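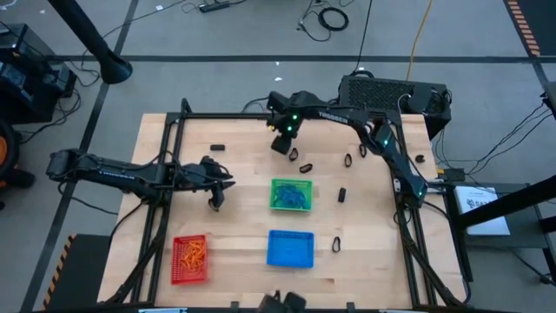 # Kuvent band sorting: finger comparison, two arms

Working notes and data card for the April sessions. The task is sorting rubber bands by color into three baskets with two teleoperated arms. We recorded it to compare two sets of gripper fingers on the same bench, with the same operators and the same baskets.

Maintainer: Milagros Figueroa

## What was compared

| Set | Fingers | Episodes |
|---|---|---|
| A | Jarar, narrow tip | 53 |
| B | Sitidley, wide pad | 47 |

100 episodes in total. Both arms always carry the same finger set within an episode. Arms, mounts, controller gains and lighting settings were left alone between sets.

## Task

1. Bands are scattered on the table by hand. Mixes vary from episode to episode, and some have black bands only.
2. The operator picks one band at a time and drops it in the basket for its color: orange in red, blue in green, black in blue.
3. The episode ends when the table is clear of bands or at the time limit.

Baskets may already hold bands at the start. We don't empty them between episodes unless they get in the way of a drop. Small black blocks on the table are not part of the sort and should stay where they are. An arm that pushes one gets a `bumped` flag, and the episode is kept.

## Results so far

- Set A cleared the table in 76 percent of its first 30 episodes. The rest of the set hasn't been scored yet.
- Set B was better on bands standing on edge and worse on bands lying flat. The pad slides over the top before it closes.
- Black bands gave both sets the most failed first grasps. Operators said the depth was hard to judge from the head view.
- Two bands that overlap often come up together. These are labeled `double` even if the second one falls off over the table.

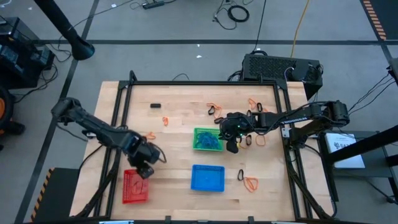 Soledad Ojeda: I'd split `double` before anyone reads much into it. Lifting two bands of the same color costs nothing, you just drop both. Orange on top of black is a real failure, and Set A does that more than the table of results lets on.

Fair point. From the next release the label becomes `double_same` and `double_mixed`. Older episodes will be relabeled from the wrist video, beginning with Set A.

## Files

```
episodes/ one folder per episode
 head.mp4
 wrist_l.mp4
 wrist_r.mp4
 joints.csv
labels.csv one row per grasp attempt
fingers.csv episode to finger set
```

`joints.csv` holds joint positions and gripper opening for both arms. Gripper opening is in controller units and isn't comparable across finger sets – the Sitidley pads touch before the reading reaches zero.

## Known problems

- Head camera exposure drifts in a few Set B episodes. Orange looks closer to red there.
- `wrist_l.mp4` starts late when the recorder was launched before the left arm was homed. Use the timestamps, don't line up on frame numbers.
- The Stamatopoulos loader script skips episodes with an empty `bumped` field. Fill it with 0 first.

## To do

- Score the remaining Set A episodes
- Repeat the flat-band starts with a lower approach angle on Set B
- Add the finger drawings once Milagros has the final pad thickness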